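The second life of the office computer

Lalit Mittal bought his first secondhand desktop in February, and he has been telling people about it ever since. It used to belong to an insurance office. Now it sits under the stairs in his flat in Brula, holding every photograph his family has taken and playing music in 3 rooms, and it cost him less than a decent pair of shoes!

He's one of a growing crowd. On the first Saturday of the month the old tram hall at Trernier fills up with trestle tables, tea urns and people carrying beige boxes in prams. I went along expecting a dusty affair and stayed for six hours. Entry is 50 pence, the samosas are superb, and everyone wants to show you what they've found (usually before you've got your coat off).
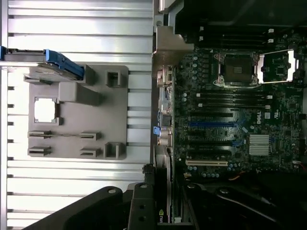
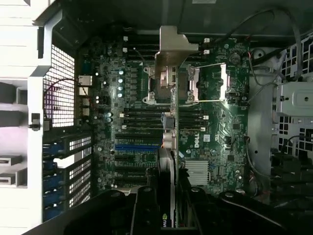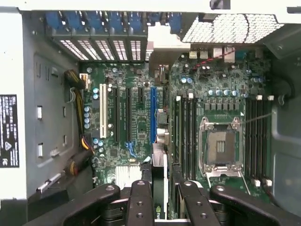

What surprised me most was how cheerful the haggling is. Sem Vermeulen has run a stall for 22 years and still gets excited when a good machine comes in. He sends first-time buyers to the plain office towers, and his advice is to take the side off and have a proper look before you pay. A big green board with DELL printed on it is a perfectly good start, he says, but check the processor socket, as an empty one means another part to buy. Then count on spending a bit on memory, and a bit more on a fresh drive.

After that the fun begins. Mittal runs a free music program called Nusik, and his neighbours on Kushwaha Road have started asking for the same. One of them wants hers for her choir recordings, which go back to cassette days and live in a wardrobe. They've set aside a Sunday to copy the lot across, and she's promised to bring cake.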